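Council to open monthly drop-off for old computers and small electricals

Brodville residents will be able to hand in unwanted computers, printers and other small electrical items close to home from next month, after the district council agreed to fund a monthly drop-off at the Skisden Road car park.

The decision was taken at the council's meeting on Tue 22 April. It follows the closure of the small electricals bay at the Clestirden tip in October, which left people in Brodville and the villages to the north with a round trip of more than an hour to get rid of a broken kettle.

Under the new arrangement a lorry and two covered trailers will be parked at the lower end of the car park on the first Saturday of each month, from 9am until 1pm. Residents can bring up to five items per household without booking. Anyone with more than five should ring the council's waste line beforehand so that space can be kept.

Items accepted include desktop and laptop computers, monitors, keyboards, routers, telephones, radios, hairdryers, toasters, irons and power tools. Fridges, freezers, washing machines and televisions with a screen wider than a metre will still have to go to the county site. Loose batteries will be taken in a separate drum. Light bulbs and strip lights will not be accepted until the council has found a firm willing to carry them.

The council has set aside £2,000 for signs, barriers and the first three months of staffing. The haulage contract has gone to Okoth, the Skisden recycling firm, which already empties the bottle banks in the town. Okoth will sort everything at its yard and keep back anything that can be repaired or stripped for parts. The rest will be sent on for its metals.

A survey sent out with the winter newsletter drew 206 replies. More than half of those who answered said they had at least one old computer in a loft, garage or spare room and did not know what to do with it. The most common worry was what would happen to letters, photographs and bank details left on the machine. Several people wrote that they had kept a computer for years after it stopped working for that reason alone.

The council is asking residents to remove personal files before they hand anything in. Those who cannot do so, or whose computer no longer starts, can ask at the gate for the hard drive to be destroyed. A numbered ticket will be fixed to the machine and a matching slip given to the owner — there is no charge for this. Laptops should be brought with their chargers where possible, and desktop computers should be left closed up, with the side panels on.

Councillors spent some time on the question of traffic. The lower end of the car park has 100 spaces and is often full by ten on a Saturday, when the market is on. Vehicles dropping off will come in by the Mill Lane entrance and leave by Skisden Road, and the 12 bays nearest the recycling point will be coned off from Friday evening. Market traders had asked for the drop-off to be held on a Sunday instead. The council said it would look at this again after three months if there were queues back to the roundabout.

There was also a request from the villages for a second stop, possibly at the hall in Clestirden. It was not agreed. The cost of moving the trailers twice in one morning was put at £800 a year, and members felt the first site should be tried before money was spent on another. Residents without a car can ask for a collection through the existing bulky waste service, but this carries the usual charge and the present wait is three weeks.

Schools, shops and offices are not covered by the scheme. Businesses have a legal duty to arrange their own disposal, and staff at the gate will turn away vans carrying trade waste. Charity shops may bring donated items that have failed a safety test, provided they have a letter from the council.

A leaflet with a full list of what can be brought will go out with the next round of council tax letters. Copies will be kept at the library and the post office, and a large print version can be had from the council offices on request.
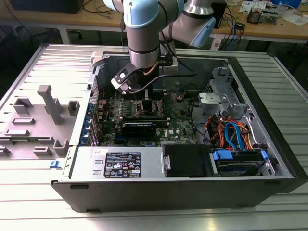
A desktop computer with its green motherboard showing. 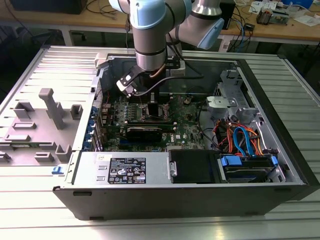 Comment from a reader in Mill Lane: Glad to see this at last, but one Saturday a month will not be enough to begin with. There must be years of old stuff sitting in sheds round here since the Clestirden bay shut, and five items will not go far for anyone clearing a parent's house. I would also like to know what happens if the trailers are full by eleven. Will people be sent home with it all, and if so could the council put a notice up at the Mill Lane end before we have queued the length of the car park? The ticket system for hard drives sounds sensible and I will be using it.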